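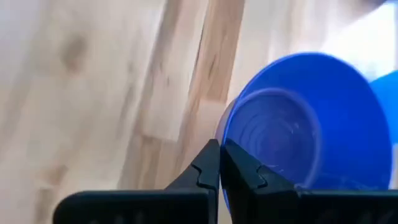

# Wimorach level pack and mod notes

Home Download Levels Changelog Forum

3 min read

Wimorach is a free fan-made level pack for Skadberg, the side-scrolling stealth game where you sneak through a flooded harbor town with a lantern and a very loud pair of boots. If you've finished the main story and you miss it already, welcome! The pack adds 23 new levels, a second set of guard routines and a hard mode that I still can't finish without losing my temper at least once.

Everything runs on the normal game. You don't need the soundtrack edition or any paid extras.

## What's in the pack

- 23 levels in 7 districts, playable in any order once you've cleared the Fish Market
- New guard types, including the bell ringer (he wakes up everyone on the same floor, so deal with him early)
- A working tide system – the water rises while you play, and some doors only open when they're under it
- Lantern oil you can share between save slots
- Hard mode, with no map and half the oil

The tide levels are my favorite part by a mile. In the base game the water is only background, and I always wanted to swim under the customs house and come up behind the desk. Now you can!

## Installing

1. Close the game completely. On Windows, check that it isn't still sitting in the tray.
2. Make a copy of your save folder.
3. Unzip the pack and drop the `wimorach` folder into `mods`.
4. Start the game, open Extras and turn on Custom Districts.
5. Load any save from chapter two or later. The rowboat at the pier takes you to the new levels.

The boat won't show up if you're carrying a quest item, so hand in the ledger first.

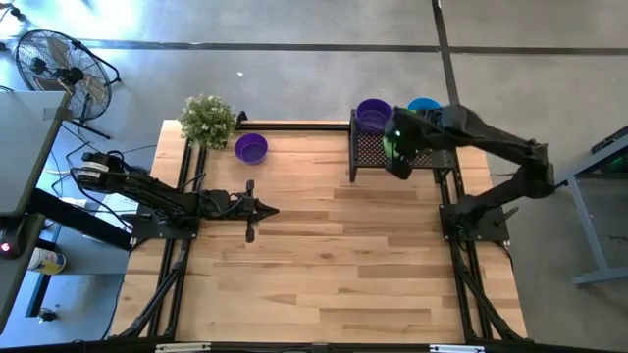

If the boat is there but the screen stays dark after you climb in, delete `tide_cache.dat` and try again. The file gets rebuilt the next time you launch, and you won't lose progress.

## Settings

All of these live in `wimorach.ini`, and you can change them with any text editor:

- `tide_speed` – default is 7. Lower is slower. At 1 the water barely moves, which is great for exploring.
- `guard_hearing` – default is 63. Set it to 100 if you want guards to hear you breathe.
- `boots` – `loud` or `soft`. Soft boots turn off the hard mode ending.
- `level_seed` – default is 1617. It decides where the oil flasks are hidden, so share your seed if you find a fun one.

## Playing with a controller

Any controller that works in the base game works here too. The dive button is the same as crouch, and holding it for a second drops you straight to the bottom. I play on a pad and think the swimming feels much better with a stick, but the rooftop levels are easier on a keyboard. Try both.

## Known problems

- Guards sometimes walk in place on the Rope Stairs. Saving and loading wakes them up.
- The bell in the Chapel district keeps ringing if you leave during an alarm.
- Achievements are off while Custom Districts is on. That comes from the game itself and I can't change it.
- The Todorova interface mod moves the oil meter off screen on ultrawide monitors. Load it before this pack and the meter goes back where it belongs.
- Flistetar saves don't carry over. The two packs use the same slot names, so keep them in separate profiles.

## Changes in this version

Released Dec 27, 2023.

- Added three rooftop levels
- Fixed the crash when you drown while reading a note
- Guards no longer spot you through the fish crates
- The lighthouse keeper now has his own music – wait by the stairs and let it play to the end, it's lovely
- Hard mode saves at the start of each district

I'm hoping to have a smaller update ready in January with better text for the notes and a few more shortcuts back to the pier.

Search this site Enter keywords Go

## Using the levels in your own work

Go right ahead! Remix them, cut them up, put them in your own pack. Please keep this README with the files and change the folder name so the two packs don't overwrite each other. The bell sound and the lighthouse music are mine too and can be used the same way.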